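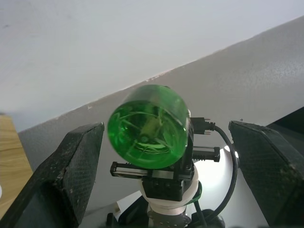

The green cylinder and its bracket, with the black cable looping off to the right.

The Green One

17/01/2019
By Wayne Paquette
5 min read

Impi Vuorinen had until the end of the month to empty her father's shop on Tamiru Street, and she had left the back bench for last.

The front had been easy. A man from Trodamow took the shelving and both stools, and the tins of screws went to the high school. She kept the kettle. The landlord wanted the key and the floor swept, and he had said he wasn't fussy about the walls.

The green one was at the far end of the bench. Her father had never called it anything else. It was a cylinder, bright green and see-through, and if you put your face near it you could make out a tangle of thin wires inside, bent out of shape by the curve. It sat in a black bracket with a rail running underneath, and the bracket sat on a white collar, and below that were grey metal parts and black housings she had never been allowed to touch.

She had asked him once what it did. She was 14 and waiting for a drive home.

"It's for Denditz," he said.

"But what does it do?"

"It's for Denditz," he said again, and went on looking for his glasses.

Denditz had closed in October. She had phoned the number on the last invoice and got a recording, then phoned again a week later and got nothing. The invoice was number 1142. It said "bench work, ongoing" and the amount owing was 348 dollars. There were older ones under it in the drawer with the same words and different amounts, most of them stamped paid.

Her brother had told her over the phone to throw it out.

"It's got wires in it," she said. "You can't just put it in the garbage."

"Then take it to the depot. They have a bin for that."

"He worked on it for years."

"He worked on everything for years," her brother said. He was at work himself and there was somebody talking behind him. "Do you want me to come down?"

"No."

"I could come Saturday."

"I'll be done by Saturday."

She got a box from the grocery store, a good one with handles, and lined it with two of her father's cardigans. Then she stood at the bench and tried to work out what came apart. There was a plug near the top with a few metal pins showing, and a black cable that went from it in a loop to the right and down. She had a roll of masking tape and a marker. She tore off a piece, wrote TOP PLUG on it and wrapped it around the cable. On a second piece she wrote GREEN WIRE, for the short one that curved along the side of the collar, and couldn't find a way to stick it on without bending the wire, so she stuck it to the edge of the bench.

The door opened at the front. It was the woman from Zestier, the lunch counter two doors down, with a coffee in each hand.

"I saw the light," she said. "I thought you'd want one."

"Thank you. You can come through."

The woman came through and looked at the bench. She had an apron on under her coat. "Oh, you've still got that," she said.

"You know it?"

"He used to let me look at it when I brought his soup. When the sun was in the window he'd call me over." She bent down to the cylinder with her hands on her knees. "He said there were 100 ways to wire it and he was nearly through them."

Impi drank some of the coffee. It was too hot and she put it down on the invoices.

"Did he say what it was for?"

"I never asked. I thought he'd made it up, to be truthful. I thought it was a hobby."

"There were invoices."

"Well," the woman said. "Then it wasn't."

They drank the coffee. The woman told her that the upstairs unit had been rented to a dentist, that the parking was going to be terrible, and that her father had owed for three soups and she wasn't to even think about it. Impi got out her purse anyway. They argued for a minute and then the woman took a five and put it in her apron.

After she left, Impi looked along the rail for a while. There were small screws and stops at the left end. She found a screwdriver in the drawer that fit one of them and gave it a quarter turn, and then turned it back to where it had been. She didn't know which of the 100 this was. He might have been on the last one, or he might have gone past the right one years ago and kept going for the invoices. It would have been like him to do either.

She didn't take it apart. She went next door to the shoe repair and asked to borrow the dolly, and the man there came back with her and helped her with the base. It was heavier than it looked. They used the cardigans as padding and the grocery box for the cable, and he walked beside the dolly with one hand on the collar the whole way to the car.

"Where's it going?" he said.

"My kitchen, for now."

"Have you got room?"

She thought about the counter, and the toaster, and the window over the sink, which faced south.

"I can move the toaster," she said.

She went back in for the kettle and swept the floor. The piece of tape that said GREEN WIRE was still on the edge of the bench. She left it there and took the key to the landlord.

Recent fiction
The Ferry Sandwich
A Second Coat
What Marguerite Kept in the Porch
Snow Tires
Eleven Letters to the Water Department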